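Household Electronics and Where They Go: A Study of Collection Habits in Lillcombe
Student Project Report, Environmental Studies
Submitted 17 July 2022

1. Background

The town of Lillcombe has one permanent drop-off site for used electronics, operated under contract by Moncrieff Recycling. Residents may bring computers, televisions, telephones and small appliances without charge. The site opens in the morning and closes before most people finish work. A second site, at the Larna shopping center, accepts batteries and phones only.

The purpose of this project was to learn what residents do with electronic items they no longer use, and whether the location and hours of the drop-off sites affect that choice. The study covers households only. Schools and businesses have their own disposal contracts and were left out.

Desktop computers received particular attention in the survey. They are heavy, they are hard to carry on a bus, and they hold many separate parts, including circuit boards, memory slots, heatsinks and plastic air shrouds. Respondents often described them as too valuable to throw away and too old to use. 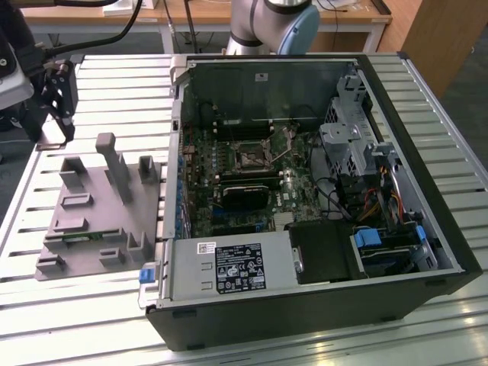
2. Method

A paper questionnaire was delivered to 1,330 addresses in May. The form had two pages and asked which items were stored unused in the home, how long they had been kept, and where the last discarded item was taken. Forms could be returned by mail or left in a box at the Zornow Branch Library.

Longer interviews were then held with 36 residents who had agreed to be contacted. Each interview lasted roughly 40 minutes and followed a fixed list of topics, although respondents were free to raise others. Notes were typed the same day. Names and addresses were removed before the notes were compared.

3. Findings

3.1 Storage at home

Most of the people interviewed had at least one unused device in a closet, basement or garage. Old phones were the most common, followed by computers and printers. The reason given most often was concern about personal files. Several respondents believed that deleting files was enough to protect them, while others did not trust any method and preferred to keep the whole machine.

A smaller group kept devices for parts or for sentimental reasons. One respondent still had the computer on which a late parent had written letters, and did not intend to part with it.

3.2 Awareness of what is inside

Knowledge of materials varied widely. Respondents knew that batteries should be kept out of the trash, but few could name a metal found in a circuit board. Copper was mentioned most, then gold. Interest rose when the subject of reuse came up – many had assumed that everything collected was shredded, and asked whether thin metal plates, sockets and other small parts could be taken out whole.

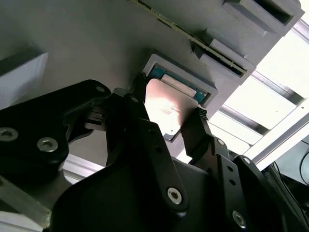 Those who expressed this interest also tended to say they would travel farther to a site that sorted items for reuse. The questionnaire did not ask about this directly, and the point should be treated with caution.

3.3 Hours and distance

Opening hours were a greater obstacle than distance. Residents without a car named both. Among those who had visited the Moncrieff site, complaints concerned the line at the gate and the lack of signs from the main road.

4. Limits of the study

The forms were printed in English only. Residents of the newer apartment buildings north of the river returned very few, and their habits may differ from those reported in section 3.

5. Recommendations

The town should consider one evening opening each week at the main site. A short printed notice on how to erase or remove a hard drive should be available at both sites and at the library. The Larna site should post a clear list of accepted items at the entrance, as the present list is posted inside the building.

A copy of the blank questionnaire is attached as Appendix A, and the interview topics as Appendix B.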